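Slack

The left arm started dropping at the elbow in March, just after the heating went off in the Drultitz building. It didn't drop far. Veronika Hegyi would send it to a point over the table and it would get there, stop, and then settle lower by the width of a fingernail.

She and Ardalan had built Denik over two winters. They bought the joints second-hand and the wiring was all theirs. The shared floor closed at ten, so most of the work got done between seven and ten, after their jobs, with the ceiling lights on and somebody else's laser cutter running down the hall.

Ardalan thought the elbow was a software problem. Veronika thought it was a gear problem. They agreed to do bottle runs until one of them was proved right. A bottle was light, and if the arm sagged with a bottle it would sag with anything.

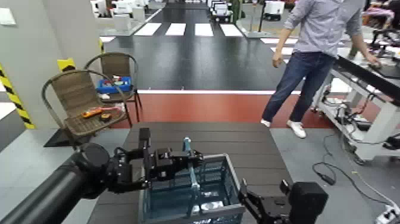 Viktória wanted to know why they didn't just buy a new elbow, and she asked it from her own bench without turning her chair. Orbán sold them, she said. She'd seen the page. They came with a warranty and a little bag of screws.

"We don't have the money for Orbán," Veronika said.

"You have the money for tea."

Veronika wrote down the run. The book was at 257. More than 200 of those were from before the sag, and she had gone back through them the night before looking for the place where it began. She couldn't find one. The numbers were good and then they were a bit worse, and at some point she had started rounding.

She hadn't told Ardalan about the rounding.

They switched to the wrist camera at a quarter past eight. Ardalan liked it for this kind of job. You could put a fixed mark at the far side of the room and see whether it crept while the arm was meant to be holding still.
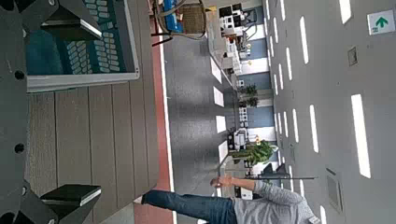
The rounding had only been in the last column, and she told herself the last column didn't matter much. Ardalan pulled a stool over and they watched the feed together. He had mounted the camera on its side back when the bracket was new – it was the only way the holes lined up – and neither of them had ever fixed it, so the ceiling ran down the right of the screen and the floor stood up on the left. They used the two small potted plants across the room as the mark. Ardalan put a strip of tape on the monitor where the first pot met the second, and they waited.

After four minutes the pots had moved off the tape.

"So it's holding wrong," he said. "It thinks it's still there."

"It's the gear."

"Or the Jurken board is reading it late."

"I rounded some of the numbers," Veronika said. "From the end of February. I thought it was me reading the gauge badly."

He looked at the tape for a while. Then he peeled it off and put it back on where the pots were now.

"Which column?"

"The last one."

"All right," he said. "We'll do those again."

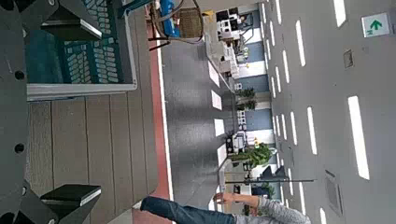
"Do you want to start tonight?"

"Tomorrow. I want the elbow open first."

He went to find the small hex keys. She turned to a clean page, wrote the date at the top, and ruled the last column wider than before. When he came back they cut the power, held the arm up between them – it was heavier than either of them remembered – and took out the first screw.

Comments

Ákos Bárány
I was sure it would be the board. Is there a second part where they open it up?

Erzsébet Balogh
My brother and I built a lathe this way and we had a notebook like hers. I still have it, bad numbers and all. I liked that he only asks which column.

Ákos Bárány
Small thing, but four minutes is a long hold for an arm with old gears. Ours got hot well before that.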